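# Adik two-arm cell: set-up and care README

Draltton Automation Support
18 August 2025
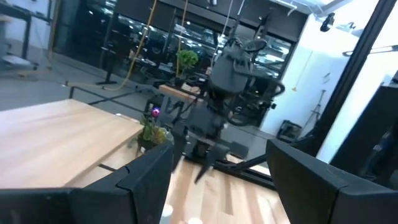 Tóth asks whether the cable check can be left until the end of a shift, as the older notes allowed. It cannot. The check is carried out before power is applied, and this revision replaces the older wording.

## Scope

This file covers the installation, routine care and minor repair of the Adik cell held at the Draltton site. It applies to the grippers, the wrist cameras, the hanging cables and the fixed frame. It does not cover the control software, which has its own README in the Farnamance folder, nor the electrical supply to the building.

Persons working on the cell are expected to have read the site safety rules. Where those rules and this file differ, the site rules apply.

## Terms used

- **Arm A**: the arm whose wrist camera is used for the reference view.
- **Arm B**: the arm seen from Arm A when both are in the service position.
- **Service position**: both arms raised clear of the table, with the fingers of Arm B directed towards the floor.
- **Reference view**: a still from the Arm A wrist camera, with the fingers of Arm A open and visible at the bottom corners.

The names A and B are marked in the configuration file. They must not be exchanged after a repair, even if the arms themselves have been exchanged.

## Before power is applied

1. Lock out the cell at the main switch and hang the tag.
2. Follow each hanging cable from the ceiling to the housing by hand. Look for flattened sections, hard bends and broken ties.
3. Check that the loops around the wrist housing have enough slack for a full turn in either direction. A loop that is tight in the service position will be overstretched at the far side of the table.
4. Check that cords on the floor lie outside the working area. Cords which cross the base beam are to be re-routed.
5. Wipe the camera window with a dry lint-free cloth. Solvent must not be used.
6. Remove the tag and restore power.

Tripods, bags and other loose items may stay along the wall, provided that neither arm can reach them at full extension. Plants on or near the tables are part of the agreed room layout and should be left in place. They are watered only while the cell is locked out.

## Setting the grippers

Each gripper has 2 fingers. They are fitted as a pair and replaced as a pair, as a new finger set against a worn one will close off centre.

Open the gripper fully and compare the view with the stored reference. Both fingers should enter from the lower part of the picture, with a clear gap between them. If one finger sits noticeably further in than the other, the zero point has been lost and must be set again:

- close the gripper slowly on the setting block;
- hold for 3 seconds;
- store the zero point;
- open fully and compare again.

If the comparison fails after 2 attempts, stop and inspect the finger mounts. Repeated zeroing will hide a loose mount for a short time and make the later repair longer.

## Moving to the service position

Arm B is moved first. Arm A follows once Arm B has stopped. The hanging gripper can swing slightly at the end of its travel, and a still taken too early will show the fingertips blurred. Such a still is acceptable for checking cable layout. It is not acceptable for measuring finger alignment, for which a second still must be taken at rest.

The dark glass panels behind the cell reflect the ceiling lights. Camera exposure is therefore to be set with the room lights on and left fixed. Automatic exposure was used until February and gave uneven results whenever an arm turned towards the white wall.

## Frame and floor

The black frame posts and the base beam carry no adjustable parts in normal use. Bolts are checked with the torque wrench kept in the tool drawer, at the value printed on the inside of the drawer. A bolt that turns before the wrench clicks is entered in the log, including those which are then tightened without difficulty.

No drilling is permitted in the wood-plank floor. Any fixing that needs an anchor must be raised with the site office.

## Cable replacement

Replace a cable if the outer cover is cut, if the connector does not latch, or if the same fault message appears 2 times in one session. Proceed as follows:

1. Lock out the cell.
2. Release the ties from the wrist upwards.
3. Lay the old cable on the table and set the tie positions on the new one to match.
4. Fit the new cable from the ceiling downwards, leaving the wrist connector until last.
5. Turn the wrist through its full range by hand with the power still off.
6. Restore power and run the slow test.

Old cables are labelled as faulty and placed in the returns box. They are not to be kept as spares.

## Records

Every intervention is entered in `service_log.csv`, one line for each task. The fields are `date`, `arm`, `part`, `action`, `still` and `initials`. The `still` field takes the name of the reference view saved after the work, or `none` where the camera was not running.

Entries are not edited once saved. A correction is made by adding a new line with `action` set to `amend`.

## Known issues

- The Arm B gripper reports "not ready" if it is opened during start-up. Wait for the steady signal.
- Strong light from the wall side may wash out the right of the reference view. Compare the left finger first.
- Tie positions on the upper cables are not yet recorded in the Farnamance folder.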